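The Second Cell

The number at the bottom of the sheet was 90 thousand, and Debora Morelli had drawn a box around it in pencil, which meant she had not decided.

Seung-woo Shim laid his own sheet next to hers. His came to more. He had put in a second arm, a second gripper, spare fingers, the Caruso service contract, and a line for cables that he had already cut twice.

"You had one arm in September," Debora said. "What does it do that makes you want two?"

He took her down the hall to look. Augustina Dankwa was at the bench with the lights on full. She had the cubes out on the round table and was typing with one hand.
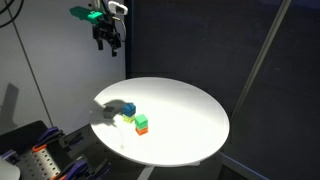

The Hekholm test cell, two stacks up and the gray cube on its own.

"It stacks blocks," Debora said.

"It stacks blocks this month. In spring it has to sort sample caps for Plekix. If it can't do the blocks it can't do the caps."

"And how much of the day does it spend stacking blocks?"

Seung-woo looked at Augustina, who went on typing. "Most of it," he said. "The rest of the time Jayson has it for calibration, and then we wait for Jayson."

Debora wrote that down. She wrote in a small green notebook that she kept in her coat, and she dated nothing. She asked what the bracket on the gripper had cost. Augustina said they had printed it, and the plastic was hardly worth a line. She asked what the table had cost. Augustina didn't know. It had come with the room.

"So the arm is the money," Debora said.

"The arm and the people standing next to it," Augustina said.

They ran the program again so Debora could time it. She stood well back with her arms folded and used the clock on the wall.

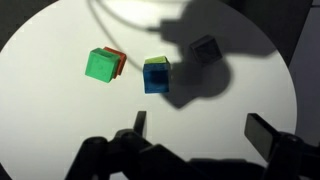 What she wanted was the price of waiting. She had done budgets for a bakery and for a bus garage, and in both places the expensive machine was the one with a line in front of it. She asked Seung-woo how many hours a week somebody at Hekholm sat waiting for the arm. He said he would have to look it up. She told him to look it up.

He came back at four with the booking log. It came to 17 hours, counting Jayson's Monday mornings, which he admitted were sometimes just Jayson having coffee. She crossed the coffee out and kept the rest.

Then they went through his list from the top. The second arm stayed. The spare fingers stayed. The service contract from Caruso covered both arms for 12 months, and she made him call and ask what one arm would cost. It was nearly the same, so that stayed too. The Nullureo software seat went, and he argued for it a little and then stopped.

"What about the lights?" he said.

"Are the lights broken?"

"No."

She crossed out the lights.

Augustina had the arm back over the blocks by then. She had been told to leave it set up until the meeting was over.
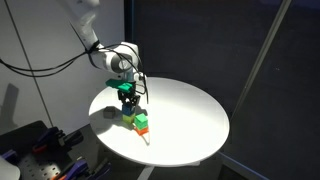

Pierina Longo had come in with her lunch still in its bag and wanted to know why they couldn't rent the second one. A year's rent, she said, and if the Plekix job fell through they could send it back and be out the rent and nothing else.

Seung-woo said the rental people wanted 1000 up front just for delivery.

"That's less than your lights," Debora said.

He checked the sheet. It was.

She turned to a clean page and wrote RENT at the top and BUY across from it, and asked Pierina to sit down. Seung-woo went to find another chair.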